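4. Comparison of needle driver jaws

4.1 Instruments and setup

Two jaw patterns were compared on the same pair of teleoperated arms. The first is the standard driver supplied with the Zultisa console, which has a fine crosshatch on the inner faces. The second is the Plomwood driver, which has smooth faces over the first part of the jaw and a shallow groove farther back. Both fit the same wrist and shaft, so the arm controller was left unchanged between conditions apart from the tool file, which sets the closing angle and the grip current.

The controller was run with its factory motion scaling. Tremor filtering was left on. We did not try to match the closing force of the two drivers, because the groove in the Plomwood jaw changes where the load falls and a matched current would have favored one or the other. Each was used at the current its maker recommends. The effect of this choice is taken up in Section 4.4.

Recordings were made at the Bradton laboratory between the first week of November and the 19th November. Two operators, Roksolana Fedoruk and Dayana Escobedo, did all of the suturing. Both had used the console for more than a year. Neither was told which driver was loaded, although the feel of the groove is easy to notice and we assume both knew after the first few throws.

4.2 Thread handling

The unit of analysis is the handover, meaning any passage in which the thread is held by one instrument and taken by the other. We chose it over the complete stitch for two reasons. A stitch mixes needle work with thread work, and the needle results were already reported in Section 3. Handovers also happen often enough in a single closure to give a useful sample from a small number of sessions.

A total of 3886 handovers were marked in the endoscope video. Soledad Aguirre and Jovita Palacios marked the start and end of each one separately, and differences were settled by watching the clip again together. Of the marked handovers, 682 were set aside, mostly because a shaft hid the jaws or because glare on the tissue made the thread impossible to follow. The rest were scored for slips, regrasps and visible fraying.

A slip was scored when the thread moved through closed jaws without the operator having commanded any opening. The controller log gives the commanded angle, so this could be checked against the video frame by frame. A regrasp was scored when the jaws opened and closed again on the same thread within one handover. Fraying was harder. The thread is thin and dark, and at normal working distance a single raised fiber cannot be seen, so our fraying counts should be read as a lower limit.

Figure 2 shows the two instruments over the tissue fold, with their jaws close together and the thread between them. The fine thread curves down from the tips and runs off to the right, past two metal staples.

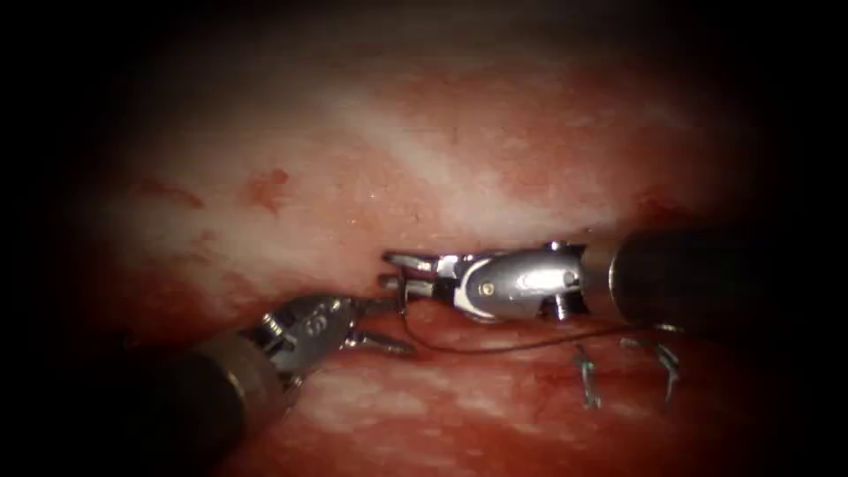
4.3 Camera placement

The endoscope was the only source of video used for scoring. In early sessions it was held close, which gave a sharp view of the jaws but lost the thread whenever it was pulled wide. Ximena Bautista moved it back until the working tips and a fair length of slack thread could be kept in view together. The price is that the shafts are soft and the outer part of the view is dark – a limit we accepted, as nothing in the scoring depends on the shafts.

We also tried a second camera on a Beltrán side mount. It gave a better angle on the groove of the Plomwood jaw, but the mount had to be reset every time the left arm was docked, and the two video streams drifted apart over a long closure. It was dropped before the scored sessions began, and none of its video is included in the counts.

4.4 Effect of grip current

After the main sessions we repeated a short series with the Zultisa driver at the lower Plomwood current. Slips became more frequent, mainly when the thread was held near the tip, and both operators answered by taking the thread deeper in the jaw. This added travel to each handover and made release slower. The reverse test, with the Plomwood driver at the higher current, was stopped early when the thread began to flatten in the groove.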